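Prisach Street Residents' Group
Minutes of the meeting held on 10th February in the back room at Levuris

I took the minutes again, so please forgive the handwriting-to-typing mistakes. We had 11 people in the end, plus two apologies, and we started late as the heating had to be coaxed on. The minutes of the last meeting were agreed with one change: the skip was blue, and I had put green.

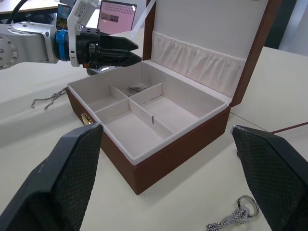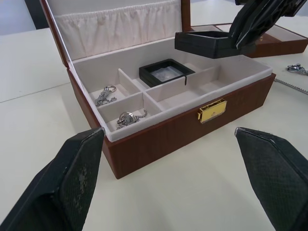
Jewellery box, lid up, for the raffle table (item 4).

1. Parking and the bollards
This took up most of the evening, as I suspected it would! The council has written back to say the two bollards by the Marchand bakery can't be moved before June. Feelings ran fairly high. Half the room wants them gone altogether and the other half (me included, I'll own up) thinks they are the only thing stopping delivery vans from mounting the pavement. We agreed to write once more and ask for a site visit, and to keep the letter short this time – the last one went to three pages and I don't think anyone at the council got past the first.

2. The alley behind the even numbers
Much better than it was. The brambles have been cut back as far as the substation and you can get a pushchair through again. There is still a mattress. We talked about who should ring up for it to be taken away and I seem to have said yes.
The light at the far end is flickering and has been reported to Eduvau, who look after the lamps on our side. They gave us a reference number, which I have written inside the cover of the minute book.

3. Money
We have £342 in the account after paying for the room and the new noticeboard. The noticeboard cost £49 and everyone likes it, though the key is stiff and you need to lift the door a little as you turn it. Somebody asked whether we could afford a bench as well. We can't, at least not a decent one, but we'll have another look after the summer party.

4. Summer party and raffle
The party will be in June as usual, with the street closed from lunchtime if the form goes in early enough. I'd like to get it in by the end of the month, as last year we cut it very fine and I lost sleep over it.
Raffle prizes so far are the jewellery box, a hamper from Marchand and a voucher for Levuris (thank you both, very generous). More would be lovely. Tickets will stay at the same price. There was a suggestion that we draw the raffle before the music starts, so that families with little ones don't have to hang on until the evening, and I think that was the quickest vote we've ever had.
We still need trestle tables. The ones from the church hall wobble, but they're free.

5. Any other business
Bins: please bring them in the same evening if you can, the wind has been dreadful on the corner.
The cat seen around the garages does have a home, so please stop feeding her. She's getting very round.
The book swap shelf is full. Take some thrillers, please!

Next meeting: same room, same time, and I'll bring the biscuits. Date to go up on the noticeboard once Levuris have confirmed it.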